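4.2 Collection in furnished homes

The second part of the study moves the gripper out of the lab and into living rooms. Our lab set, Stedia, was recorded on plain tables with plain floors, and a policy trained on it alone did poorly once the background was busy. We wanted to know whether the loss came from the objects or from the rooms. To separate the two, we kept the object list the same and changed only the rooms.

We recorded 239 episodes in 12 homes. Each home was used as found. We did not move furniture, roll up rugs or change the lighting. An episode is one short task, such as picking up a small item, moving a cloth or a bag, or reaching for a container on the floor. The operator started each episode from a different standing point, so the same furniture comes up at several distances and angles. Recording ran through December, in daylight hours, with room lights on or off as the residents had them.

The only view given to the policy is the wrist view. It always includes part of the gripper at the lower edge of the image. We did not mask this region. In early tests, masking it made the final approach worse, most likely because the policy uses the position of the gripper against the background to judge how far it still has to go. The cost is that some of the image is always taken up by the hardware, and a target can pass behind it late in the motion.

Each episode was labeled with a clutter score by the Vandix tool, which compares the edge density of the background with that of the target. Patterned fabric and patterned carpet give the highest scores. Eleven episodes were dropped because the target never entered the wrist view. They are not counted in the total above.

We sorted the homes into two groups by mean clutter score and trained three policies: one on Stedia alone, one on Stedia plus the low-clutter homes, and one on Stedia plus all homes. All three share the Mittal encoder and the same training schedule. Tests were run in the Brastmont apartment, which was held out of training.

The policy trained on all homes completed 17 more test trials than the policy trained on Stedia alone. Adding only the low-clutter homes gave a smaller gain, and most of it came from items on tables. For items on the floor, the low-clutter policy often stopped short when the carpet had a large printed motif. Thin plastic was hard for all three policies. It takes on the color of what lies under it, and its highlights shift as the wrist moves.

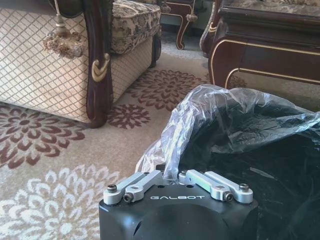
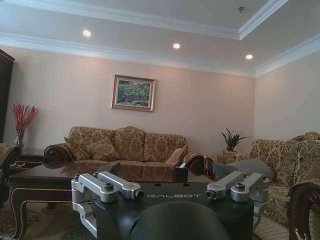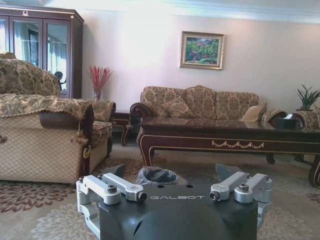
Author: Stedia Project Group

Figure 4. Wrist views from one home with a flowered carpet or rug and damask upholstery. Top: clear plastic bag at the gripper, with dark material under the film. Middle: view over the coffee table toward the sofas. Bottom: lined wastebasket on the floor, between the finger pads.

The three views in Figure 4 also show how much the background changes within one room. In the top view most of the background is carpet and the lower parts of the furniture. In the middle view the ceiling and its lights take up the upper part of the image, and the floor is mostly hidden. A policy that has learned to expect the floor in a fixed part of the image will fail on one of these. We therefore report results by wrist pitch as well as by home in the next section.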